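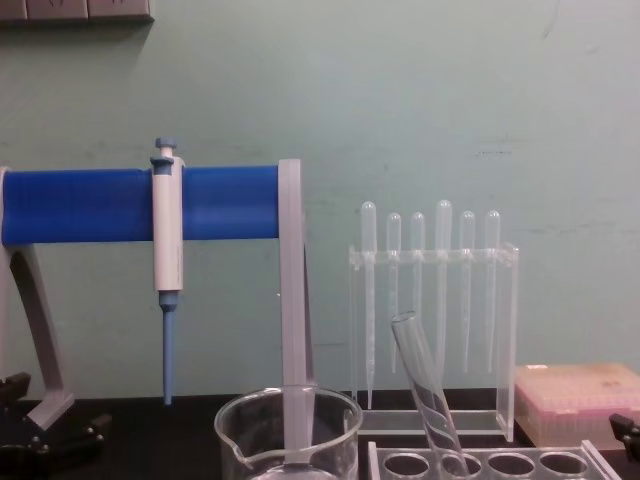
体積の単位とマイクロリットル

体積とは、物がしめる空間の大きさのことです。水などの液体では、リットル(L)やミリリットル(mL)という単位がよく使われます。1リットルは1000ミリリットルです。1辺が1センチメートルの立方体の体積は1立方センチメートルで、1ミリリットルと同じ大きさです。

ミリリットルより小さい量には、マイクロリットル(µL)を使います。1マイクロリットルは1ミリリットルの1000分の1です。1辺が1ミリメートルの立方体と同じ体積になります。

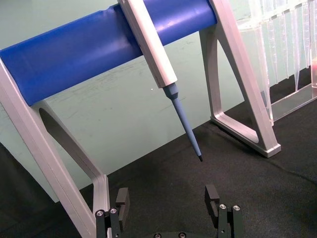
単位をかえるときは、1000をかけるか、1000でわります。0.33ミリリットルは330マイクロリットルです。218マイクロリットルは0.218ミリリットルです。小数点が3けた動くことに注意しましょう。

液体の体積は温度によって少し変わります。水は約4℃のときに体積が最も小さく、それより温度が上がるとふくらみます。そのため、正確な計量器具には、基準となる温度が決められています。

練習
(1)8mLは何µLですか。
(2)33µLは何mLですか。

答え
(1)8000µL
(2)0.033mL

文:ベアトリス・ムレマ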